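Right, the Dekport manager thing. I have been asked to keep my opinions to one post. This is going to be more than one post.

For those with real hobbies: Dekport are looking for a new manager because the current one, Mohandas Kamath, is leaving in the summer. He said so on Tuesday, in a press conference that lasted four minutes and included a question about the parking.

Kamath has been here six seasons. In that time we've gone up, gone down, gone up again, and lost a cup tie to a team whose goalkeeper was wearing somebody else's shirt. By our standards this is a golden age and I will fight anyone who says different.

So the club ran a fan poll. 2000 season ticket holders got the email. 981 of us voted. I'd like to speak to the others, individually, at length.

Winner by a mile: Mwanaisha Lema, who has Vester in third place on a budget that wouldn't cover our center forward's haircuts. I voted for her. My brother voted for her. My brother doesn't even like soccer, he just got hold of my phone first and used up my mum's vote.

Second place went to Pai, 36, still under contract here as a player, still our left back, and currently injured. His whole campaign was one interview in which he said he "wouldn't say no." Inspiring stuff. Put it on a scarf.

Third was "Other." I have a lot of time for Other. Other would get us organized at set pieces.

Now Kamath has weighed in, which is where the trouble started. He told the local radio he thinks Lema is a terrific coach and should stay exactly where she is. "She has a job half done," he said. "You don't leave a house with no roof on it."

Lovely line. Would mean more if he hadn't left his last club in February, with eleven games to go and no assistant.

Also, and I say this with love, when did we start asking the outgoing guy? When I quit my last job they didn't ask me who should replace me. They asked for my key card and whether I'd seen the good stapler.

Did the sensible thing and set up at the dining table for the whole evening so I wouldn't miss any news. Laptop, phone, old phone, radio. Kickoff for the under-18s was at 7 so I had that going too.

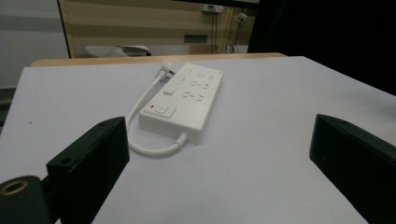

Mission control. Red light's on, we're live.

7:40 p.m. No news. The under-18s are losing but in a nice shape.

8:15 p.m. A guy on the message board says his cousin saw Lema at a gas station on the Dekport road. Thread is now 30 pages. Page 12 is entirely about whether that gas station does decent coffee. (It doesn't.)

8:50 p.m. Someone has pointed out she lives off the Dekport road. Thread continues regardless.

9:05 p.m. Vester have put out a statement saying they've had "no contact from any club." Everyone on our side has read this as a yes. Everyone on their side has read it as a no. I have read it six times and I think it was written by a lawyer on his way to dinner.

Let me make the actual case for her, because underneath all this I do have one.

Her teams defend from the front. Ours defends from the parking lot. She picks kids and leaves them in when they have a bad game, and we've got three or four in the youth side who are going to walk if they spend another year carrying cones.

The case against is that she's never managed a club where people yell at you in the supermarket. Vester get polite crowds. They clap corners. The first time she takes off a striker here with 20 minutes left, a man in row F is going to say something about her whole family tree, and he's going to do it during the quiet bit.

I know that man. I've sat next to him since I was nine. He voted for Pai.

And yes, I've seen the replies about money. We do have some. The new shirt deal with Bustness has been signed, and I'm told it's worth real dollars, even if it means I'll spend next season explaining to my kid that it's a shoe company and no, I don't know why they called it that either.

10:20 p.m. Under-18s lost 3-1. Shape remained nice.

10:30 p.m. The club account has posted! It's a reminder that the ticket office closes at noon tomorrow.

Going to bed. If they announce her at midnight, someone call me. If they announce Pai, let me sleep.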